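Questions I get asked about the beans

Do I really need to soak them overnight?

For chickpeas, kidney beans and the big white ones, yes. I put mine in a bowl before bed, cover them with far more water than looks sensible, and go to sleep. Lentils and split peas can go straight in the pot. If you forgot, boil the beans for two minutes, turn off the heat and leave them an hour with the lid on. I forget all the time!

Is it true that kidney beans can make you ill?

Raw or undercooked ones can, yes. Throw away the soaking water, cover with fresh, and boil them hard for 30 minutes before you turn the heat down. Please don't put them in a slow cooker from raw, it may never get hot enough.

When do you add the salt?

Whenever I like, and I've had some cross emails about this. My gran swore salt made the skins tough. I've salted at the start for years and mine come out soft. What does slow them down is anything sour, so tomatoes, lemon and vinegar go in at the end.

How much dried do I need to replace a tin?

I weigh out 200 g dried when a recipe wants two tins, and eat whatever's left over on toast. For the big Sunday pot it's 700 g, and half of that goes in the freezer.

Mine have been boiling for three hours and they're still hard. What did I do wrong?

Probably nothing, they're just old. Beans from the back of the cupboard can sit there for years and then refuse to soften. Hard water doesn't help either (ours is terrible), so I add a small pinch of bicarb to the soak. A small one, mind, or they taste of soap.

How do I drain them without ending up with mush?

Gently! Let the pot stand ten minutes off the heat, then tip slowly into something wide. Keep a mug of the cooking water back for soup.

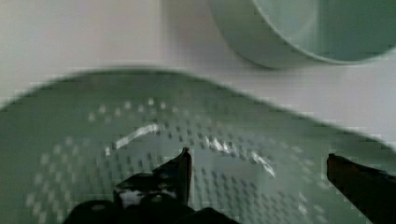
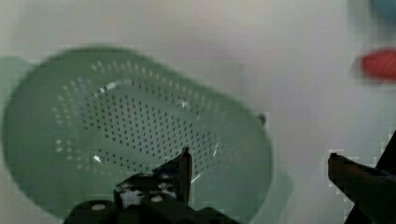
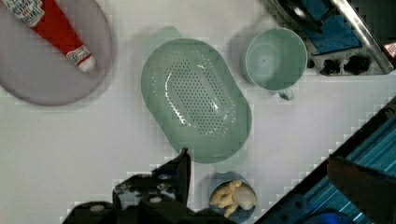

Can I freeze them?

Yes, and you should. Let them cool, pack them in small tubs with a bit of their liquid, and leave a gap at the top. I use mine within three months or so, mostly because we run out.

Where's the recipe for the Rarirari stew?

It's Nosipho Nkuna's, and she has asked me not to put it up until she's happy with the spice amounts. I'm hoping for February. Sign up to the newsletter and you'll get it when I do.

Last updated 2022-10-02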